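Why Does Bread Dough Grow?
For young cooks who ask many questions
By Khang Diệp, for the Histhorpe Young Kitchen pages
6/11/20

Have you ever watched somebody make bread at home? First there is a small, heavy lump of dough in a bowl. Then a cloth goes over the bowl and everybody goes away to do other things. When you come back, the lump has become big and soft, and it is pushing at the cloth. Where did all the extra dough come from?

The answer is that no extra dough came. What is inside is mostly gas, and the gas was made by something very, very small that is alive.

Meet the yeast

Yeast is a kind of fungus. Mushrooms are fungi too, so you can think of yeast as a tiny cousin of the mushroom. One yeast cell is so small that you need a microscope to see it. The dried yeast from the shop looks like pale brown sand, and each little grain of it holds a great many cells, all of them sleeping.

To wake them up we give them water and food. The water should be warm like a bath for a baby. If it is very cold, the yeast stays sleepy. If it is very hot, the yeast dies, and then your bread will be flat and hard like a roof tile. I have made such a bread. Even the ducks did not want it.

What does yeast eat?

Yeast likes sugar. You may say, "But there is no sugar in my recipe!" There is still food for it, hiding in the flour. Flour is full of starch, and starch is made of sugars which are joined together in long chains. When flour becomes wet, some helpers called enzymes begin to cut these chains into short pieces. Then the yeast can eat them.

While it eats, the yeast gives out a gas, carbon dioxide. It is the same gas that makes the bubbles in lemonade, and the same gas that you breathe out. It also makes a little alcohol, which leaves the bread in the hot oven, and some other things that give bread its good smell.

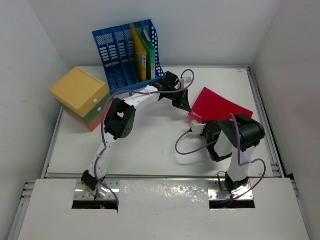
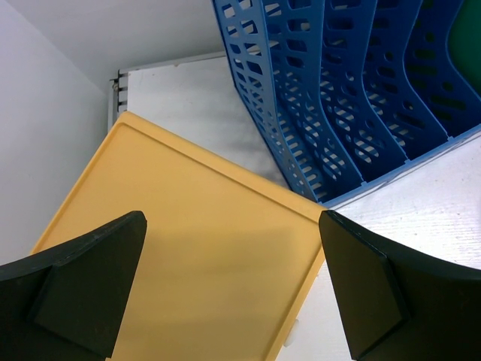
Why does the gas not escape?

If you blow through a straw into a glass of water, the bubbles come up and break. In dough they stay. The reason is gluten.

Wheat flour has two proteins in it. When you add water and mix, they hold on to each other and make gluten, which is stretchy like a balloon. Kneading makes it stronger. To knead means to push the dough away with your hand, fold it back, turn it and push again. In the beginning the dough is sticky and tears easily. After 12 minutes it should feel smooth, and it pulls back when you stretch it.

Now you have thousands of little balloons, and the yeast is blowing them up from inside.

What happens in the oven?

For the first minutes the dough grows even more. Bakers call this "oven spring". The gas becomes warm and takes more space, and the yeast works very fast for a short time. When the middle of the dough comes to 55 degrees Celsius, the yeast begins to die. The walls of the bubbles become firm, the crust becomes brown, and the holes stay where the bubbles were. Look at a slice of bread next time and you will find them.

Try it yourself: the balloon test

Please ask a grown-up to help with the warm water.

You need:
one small empty bottle
one balloon
one packet of dried yeast
4 teaspoons of sugar
warm water

Step 1. Stretch the balloon a few times with your fingers so it becomes soft.
Step 2. Put the yeast and the sugar in the bottle.
Step 3. Add warm water until the bottle is one third full, and swirl it gently.
Step 4. Pull the balloon over the top of the bottle.
Step 5. Put the bottle in a warm place and wait for one hour.

The balloon should slowly stand up. You can make a second bottle with cold water at the same time and compare the two.

Questions from our readers

Can I use flour without gluten?
Yes, but it makes a different kind of dough, more like a thick cake mixture. Bakers often add something else to hold the bubbles, for example psyllium, which comes from the seeds of a plant.

Is sourdough also made with yeast?
Yes. It uses wild yeast that lives on the flour, together with friendly bacteria which make the sour taste. Calum Chisholm from the Zalewska bakery feeds his sourdough with flour and water every morning. It has had the name Gerald since April.

Can I eat the raw dough?
Please do not. Raw flour can have germs in it, and the oven kills them. Wait for the bread, and let it cool a little before you cut it.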